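Wire Winders and Spool Sorters (part-time), Bassey warehouse

Darkberg buys leftover wire from job sites and trade shops, sorts it, and winds it back onto spools for resale. We are adding people to the sorting room at our Bassey location for the winter season.

Hours: 20 per week, mornings or afternoons. Shifts are set two weeks ahead.
Start: November, or sooner if you are free
Job number: 334

What you will do
Take in mixed wire and separate it by color and thickness
Strip the last loops off old spools so they can be used again
Untangle loose wire by hand and wind it evenly
Check spool flanges and hubs for cracks and set damaged ones aside
Tag finished spools and enter them in Gisix, our stock program
Sweep your area at the end of the shift. Small clippings get everywhere.

What we ask for
Good color vision, or correction that lets you tell wire colors apart
Patience with knots
Able to kneel or work at floor level for part of the shift. The large spools stay on the floor.
Able to read and write tags in English

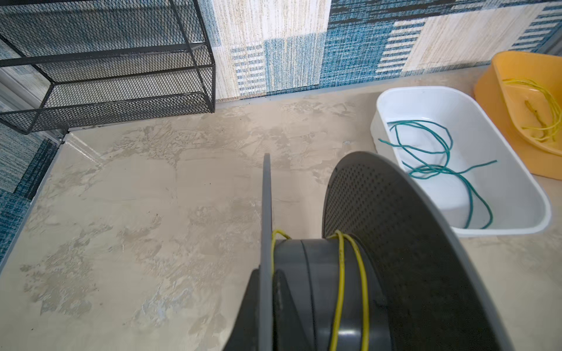 Experience with wire or cable is helpful but not required. New hires spend their first four shifts winding next to someone who knows the work. We supply gloves and safety glasses. Wear closed shoes and leave rings and bracelets at home.

Pay is hourly, with a raise after 1,000 hours. Part-time staff earn paid time off from the first day. There is free parking behind the building, and the Gusier bus stops across the street.

To apply, fill out the short form at the front counter or send us a note with your phone number, the job number, and the hours you can work. No resume needed. We call everyone back, usually within a week.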